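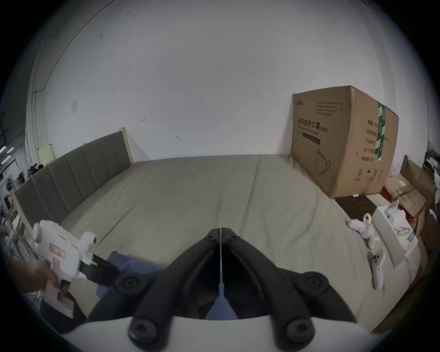 Por Washington Rocha
Sección: ¿Y eso cómo funciona?
Lectura para peques curiosos · Miércoles

¡Hola otra vez! Hoy vengo a hablaros de una cosa que seguro que habéis tenido entre las manos un montón de veces (y puede que hasta hayáis vivido dentro de una, jugando a que era un castillo): la caja de cartón.

A mí me encantan las cajas. Cuando tenía vuestra edad me metía en todas las que cabía, y en alguna en la que no cabía también. La caja marrón que está sobre la cama es de las buenas, más alta que ancha, y lleva un dibujo de una mascarilla doblada. Al lado pone N95. ¿Y qué significa ese numerito? Pues que el filtro de la mascarilla atrapa al menos el 95 por ciento de unas partículas pequeñísimas que flotan en el aire, mucho más finas que un pelo. La N es una letra que usan para decir que no está pensada para sitios con gotitas de aceite en el aire. ¡Ya sabéis algo que muchos mayores no saben!

Pero volvamos al cartón, que me despisto. Se llama cartón ondulado, y su secreto está escondido. Buscad una caja en casa y mirad el canto de una solapa, muy de cerca. ¿Veis las olas? Son una tira de papel ondulada, pegada entre dos papeles lisos. O sea que una pared de caja es como un bocadillo: pan, olas, pan. Cada ola funciona como un arco de un puente y reparte el peso, y entre ola y ola hay aire, así que la caja pesa poquito.

Podéis comprobarlo con un experimento. Necesitáis 3 folios, 2 vasos iguales y unas monedas. Poned un folio liso como puente entre los vasos y dejad una moneda encima. ¡Plof! Se hunde enseguida. Ahora doblad otro folio en zigzag, como un abanico, y ponedlo de puente con los pliegues yendo de un vaso al otro. Id añadiendo monedas despacito. Mi amiga Zawadi Mfinanga llegó a poner 20 y todavía no se había caído (luego estornudó y se cayó todo). El tercer folio es por si se os rompe uno.

Otra cosa que me gusta de las cajas es que hablan. Bueno, no hablan, pero cuentan cosas. En la de la mascarilla hay letras chinas, y en un lado hay una columna donde pone, por ejemplo, «数量», que quiere decir «cantidad», y «生产日期», que es «fecha de producción». También pone «有效期», que es hasta cuándo se puede usar lo de dentro. Y abajo lleva unos símbolos pequeños. Muchas cajas los traen, y sirven para que las entienda cualquiera, hable el idioma que hable: una copa quiere decir «frágil», un paraguas quiere decir «que no se moje» y dos flechas señalan qué lado va hacia arriba.

¿Y qué hacemos con las cajas vacías? Si se les quita la cinta y se aplastan, ocupan poquísimo y se pueden guardar de pie apoyadas en algo. Cuando ya no sirvan, al contenedor del papel. Allí empieza otra vida: el cartón se mezcla con agua hasta que parece una papilla, se estira, se seca y vuelve a ser papel para hacer otra caja.

Si construís algo con cartón esta semana, mandadme un dibujo. Yo estoy con una nave espacial y todavía me falta la puerta.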